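**From the upper floor**

31 December 2021

Dear readers in Bitville and Tedley,

The last letter of the year is usually short, but this time I have to tell you about the mezzanine, so please take a cup of coffee first.

When Firkmont took this office, the upper floor was a place for things which had no other place. Old folders, a plant stand, the boxes from the Kälin delivery that we always wanted to return. In March we decided that it should become a real working area. It took longer than planned, as you know, but now people sit there every day, and I am one of them.

## The floor and the handrail

The wooden planks stayed. We had an offer to put carpet over them, and I am glad that we said no. They make a little noise when somebody walks with hard shoes, so many of us changed to sneakers already in autumn. If you visit us, please think of this, especially when a call is going on downstairs.

The handrail also stayed. It is dark brown wood and it goes in a curve, and under it are the dark metal bars, which run horizontally. Some colleagues asked to replace the bars with glass. The price was too high for us, and I like them as they are - you can look through to the lower floor and see who is in, without going down. In the morning I often lean there for a minute before I start.
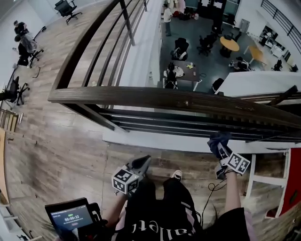 ## The chairs

The black office chairs came up by the stairs, one after the other. Some of them still have the plastic cover over the back. Please take it off if you use the chair, and put the plastic in the bag for recycling in the kitchen. It is not necessary to ask.

We have 14 chairs for the whole office at the moment and 19 people on the list, but over five of us work from home on a normal day, so it goes well. If everybody comes for the same meeting, we will bring the folding chairs from the storage room.

The chairs roll easily on the planks. Please leave them near the wall in the evening and keep the way along the handrail free. The same is valid for cables. A cable across the floor is easy to miss when you carry a laptop and a cup.

## Downstairs

The lower floor is still one open room with the dark gray floor, and the furniture there is a mixture from three offices. In January we will sort it. The people from Tedley left some tables with us, and they should tell me before 12 January which of them they want to have back. After this date I will offer them to the others.

One more request is about bags. They often stand together in a pile on the lower floor, and from above it looks like an airport. There are free hooks behind the printer, and also two empty shelves under the stairs. Winter coats can go there too.

The heating on the upper floor will be checked in the first week of the new year. Until then it can be a bit cold near the wall, so bring a sweater.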